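We stopped all runs on the Triva mug task this month. The sim was passing grasps that the real arm at Nondcombe couldn't do, and one of them ended in an emergency stop. Thread on what went wrong.

No one was hurt. The mug broke and one fingertip needs replacing.

The task is simple enough. Find the red mug, grip it by the rim, lift it, put it down on the red plate. Everything else on the table is clutter.
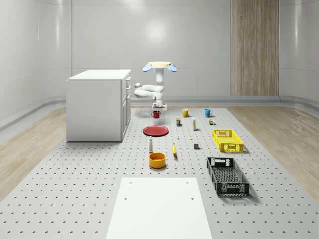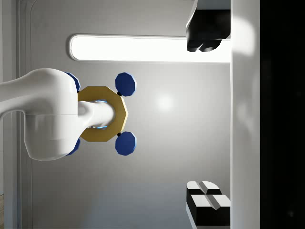
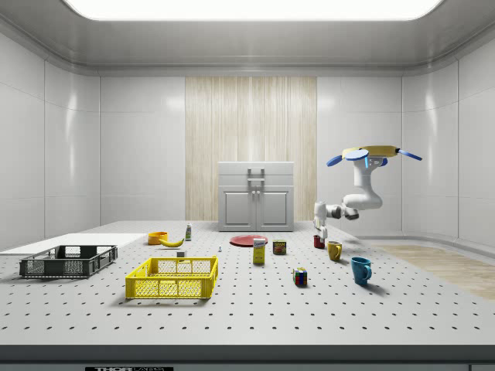
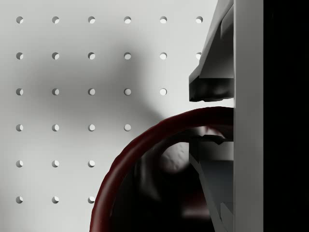
Mug task in the Triva sim. First and third are the whole table, second and fourth are close in on the arm.

The policy had been doing well. In the last batch of 100 sim runs it failed 3, all of them on placing the mug and none on the grip. We took that as good enough to move to the real arm.

On the real arm it kept coming down too far. You could see it in the first few tries. One finger goes inside the mug, one stays outside, and then the hand carries on down past where it should close.

We put that down to calibration and spent a day and a half re-measuring the table height. The table height was fine. I'd like that day and a half back.

The stop came later that week. The hand was slightly off to one side, so the outer finger landed on top of the rim. It should have felt the contact and backed off. It kept pushing until the mug went.

The person at the desk hit the stop button. The arm's own force limit hadn't tripped, and that was the part that worried us more than the mug.

There were two faults and they hid each other.

Fault one: the collision shape of the mug in the sim. The mug you see has a proper hollow inside. The shape the physics used was a rougher one, and when it was rebuilt in November the wall of the mug came out far too soft. A finger could sink into the rim and get squeezed back out to the correct side.

So the policy learned that a sloppy approach costs nothing. Come down hard, a bit off centre, and the mug sorts itself out. From the wide view it looks like a clean grasp every time.

You only catch it close in, stepping through slowly. I found it on run 1233, where the finger is through the wall of the mug for several steps and then pops free. After that I found it in most of the runs I opened.

Fault two: the force limit. The Charbonneau controller takes a limit in newtons, and ours was set to 60, far too high for a mug. It was a placeholder from when the arm was being tested with crates. Our config file had the right number in it, but under an old key name, so the controller ignored it and kept the placeholder.

It didn't print a warning. It does now. If it reads a key it doesn't know, it refuses to start.

The sim never came near the limit because the mug gave way first. If the mug had been stiff, the forces would have shown up in the logs and someone would have asked about them.

What we've changed so far:

The mug collision shapes have been redone, all three colours, and the bowl as well. Any run where a finger goes into an object by more than a small margin now counts as a failure, whatever happens to the mug afterwards.

The force limit is read back from the controller at start-up and shown on the screen in large type. Whoever is at the desk has to type it in before the arm will move. People find it annoying. It's staying.

First runs on the real arm are now done with a soft foam mug at reduced speed. We used to do this and let it slide when things got busy.

We re-scored the old batch with the new check and the pass rate is poor. I'm not posting the number until the Drotumberg group have run it on their own machines, as they built the original scene and may spot something we've missed.

The policy is being retrained from scratch. We did try carrying on from the old one, but it still comes down too hard.

A couple of people have asked whether the banana or the can were affected. Can, no. Banana, haven't checked yet, it's on the list for next week.

If you use the same scene files, look at the mug wall stiffness before you trust your results, and check which key your force limit is under. I'll add to this thread when the retrained version has been on the real arm.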